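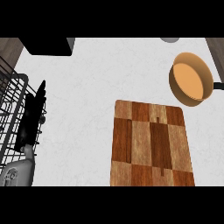

1 min read

I'm looking for beta readers for my YA novel, Krasniqi! It's a survival story set in Estar, a flooded mining town where the radios all die on the same night (yes, I cried writing chapter nine). The draft runs 80 short chapters and I'd love to have comments back by October.

You don't need any experience, just a soft spot for end-of-the-world books and a willingness to tell me where you got bored. I'll send you 100 pages at a time, plus a few questions, and everyone who finishes gets a signed paperback and a thank-you in the back.

To join, leave a comment with your favorite dystopian read and which format you want, ebook or PDF. Teens are welcome with a parent's okay!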